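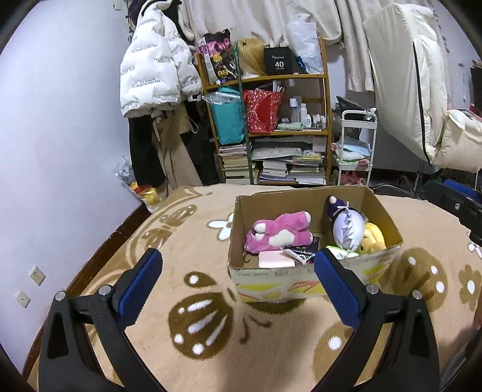 Household Reuse of Delivery Packaging in Closholm
Final report, second-year project module in Environment and Society
Brondlow College

1. Introduction

Parcels now reach most homes in Closholm several times a month, and the cardboard that arrives with them has become a regular part of household waste. The town collects card separately from other recycling, but little has been written locally on what happens to a box between its arrival and its collection. This project set out to examine that interval. The group wished to know how long boxes are kept, what they are used for, and what leads a household to part with them.

The subject was chosen after an earlier module on waste policy, in which reuse was discussed chiefly as a matter for shops and manufacturers. The group considered that reuse in the home deserved separate attention.

2. Background

Council guidance in Closholm asks residents to flatten card and keep it dry. It makes no mention of reuse. A leaflet issued by Betavent, the contractor that runs the kerbside service, advises residents to remove tape and labels, although the sorting line is said to accept both in small amounts. The two documents therefore differ slightly, and several residents raised this with us before the survey had begun.

Published work on storage in the home tends to treat boxes as a sign of disorder or of a recent move. The group found this view too narrow. A box may serve for years as the ordinary place for toys, spare bedding or papers, and in such cases it has taken the place of a bought container.

3. Method

A short paper survey was delivered to homes in 4 districts of the town during March. It asked for the number of parcels received in a normal month, the longest time any delivery box had been kept, and the main use to which kept boxes were put. A total of 1411 replies were suitable for analysis. Replies that gave no answer on length of keeping were set aside.

The survey was followed by home interviews with nine households, chosen to include different sizes of family and types of dwelling. Each interview followed the same list of topics, but residents were free to speak at greater length on any of them. Notes were taken by hand and typed up the same evening.

4. Findings

4.1 Length of keeping

Most households reported keeping at least one box beyond the next collection. Flats without a lift held on to card for longer than houses did, mainly through the effort of carrying it down. Households with young children also kept boxes for long periods, though for a different purpose.

4.2 Uses

Storage was the use named most often, followed by sending items on to others and by play. Interviewed households drew a clear line between a box that was "in use" and one that was merely waiting, and the line was not always obvious to a visitor. In one home a box beside the sofa had held knitting for two winters and was regarded by the family as furniture. 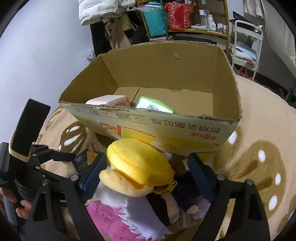
Size mattered more than strength. Residents preferred a wide, shallow box to a deep one, as the contents could be reached without emptying it. Boxes from Lubis, a mail-order firm used widely in the town, were mentioned in three interviews for this reason - the firm's middle size fits beneath a standard bed.

4.3 Disposal

Boxes were most often given up when the base softened or when a larger clear-out took place in spring. Few households had ever passed an empty box to a neighbour, although several said that they would do so if asked. Damp was a common complaint in ground-floor flats, where boxes stood directly on the floor.

5. Discussion

The findings suggest that guidance which deals only with flattening and collection overlooks a large share of what residents already do. A line in the Betavent leaflet on keeping boxes dry and off the floor would be cheap to add and would extend their useful life. The group also sees some value in a shelf for empty boxes at the Closholm library, where people preparing parcels could take what they need.

The work has limits. Households that take an interest in waste were probably more willing to reply, and the length of keeping was reported from memory. The interviews were also carried out over 3 weeks in April, before the usual period of spring clearing had ended.

6. Further work

A later group might ask a small number of homes to keep a written record for a full year, marking each box with its month of arrival. The survey form and the typed interview notes, with addresses removed, have been placed with the department office at Brondlow and may be consulted on request.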